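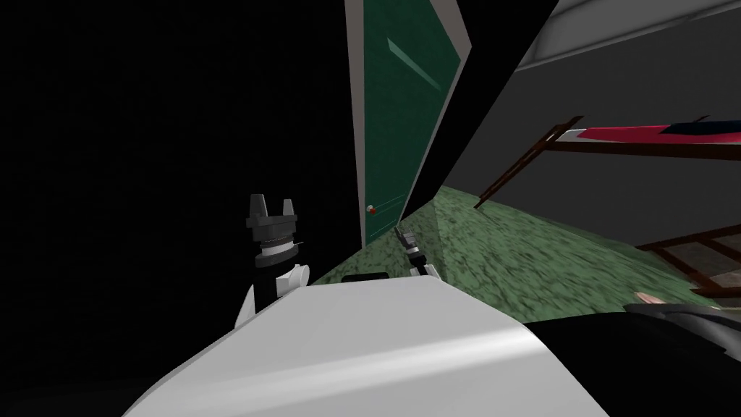
Monday 2023-08-28. First full day of remote control in the Prerik simulator. Posting as I go, mostly so Gemma Hollis can see where the hours went.

The job is simple to say. I drive the arms by hand, the simulator saves every move, and the Umum model learns from the saved runs. We want 1000 by November. I have 80.

Small steps help. My early runs were full of big swings, and the model copies big swings very well.
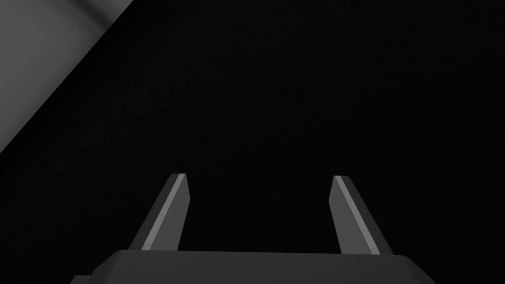

Wrist view, gripper open, nothing between the fingers.

I'm keeping the wrist view up in its own window. It says little when the arm is away from the work, so I steer by the main view until I'm close.

Someone in Pludarville asked if I throw bad runs away. Only if I drop the object. A slow run with a correction in it stays in – the model needs to see how to recover.

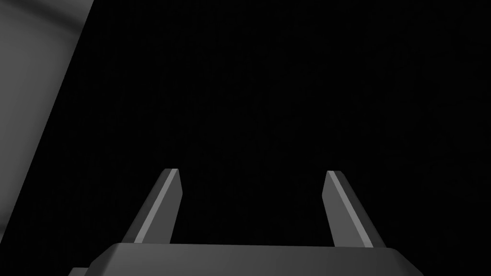 Same view at another moment, fingers still open.

Run 346 in the shared numbering was Thân's and it's the best teaching run we have. No rush, one clean approach, a short wait before closing. I've watched it twice and I'm copying the wait.

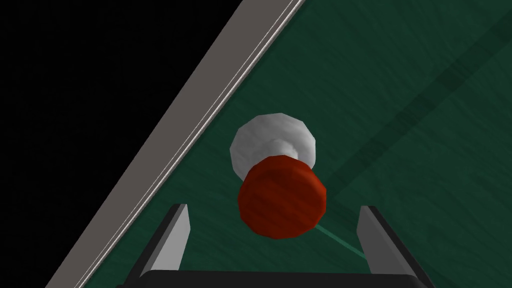

Vol. 2, No. 80

Fingers either side of the red and white piece on the green top. I line up on the red end, stop, then go down. If I'm off to one side I back up and start the approach again.

Hands are tired, so that's it for the day. Gemma, the runs are in the usual folder. Thân has the controls tomorrow morning.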